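## Is the Dralta two-arm bench kit worth it for small packaged goods?

**Vsevolod Horobets**

I run a small shop that puts together travel and gift packs. Toothbrushes, pens, small boxes, most of it in clear plastic. We are looking at the Dralta bench kit, which is two arms, table frame, cameras and the Vutotix software on a yearly plan. The other quote we have is from Motov, who would come in and do a fixed line instead.

The sales page says it handles "mixed retail items" and doesn't say much more. What I need to know:

- Does it cope with clear wrapping?
- How long before it does something useful?
- Is the setup visit worth paying for?

Our items change every few weeks, so I don't want to rebuild anything each time. Bench space is limited but we can move a table out.

### Savchuk

Get the Motov quote in writing first. They were cheaper for us. Never used the Dralta so can't comment on the wrapping.

### Eyvindur Nørgaard

We have had the kit for seven months and use it for sorting and packing trials.

Clear wrapping is the weak point. A bare toothbrush or a block of wood is easy. A crinkled bag under bright ceiling lights is not, and the depth reading jumps around on it. On our last test run with plain items it placed 98 percent correctly. With wrapped items it was well below that, and I wouldn't promise you a number. Turning the lights down helped more than any software setting.

Time to something useful was nine days for us, and that was for one task. A new item of the same general shape goes faster. A new kind of package means recording fresh runs, so plan for that if your stock changes often.

I would pay for the setup visit once. The frame goes together without help, but the arm calibration steps in the manual are out of order (do step 7 before step 6). Also check the fingertips you get. The standard ones are fine for pens and handles. Flat bags slide out of them unless the arm comes in low.

A few from our bench: 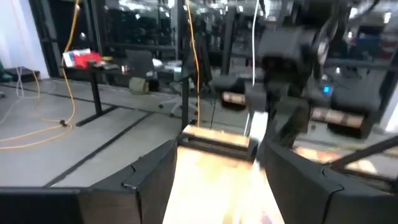 A wooden block between the fingers, with the other arm close by.

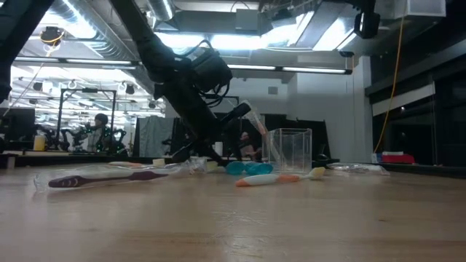
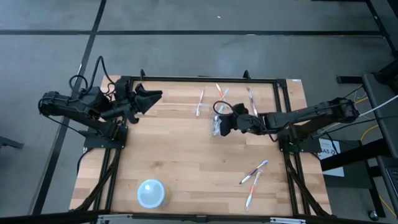
Toothbrushes, and a clear package under the right gripper.

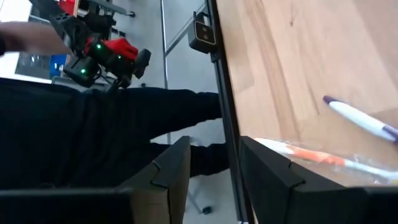

Markers, one of them still in its plastic.

### Vsevolod Horobets

Thanks, the lighting tip is useful. We have skylights over the packing area, so I will ask Vutotix whether the trial plan lets us test at our own site before we sign. If they say yes we will start in August with the pens and leave the bagged items for later. I have asked Motov for the written quote too.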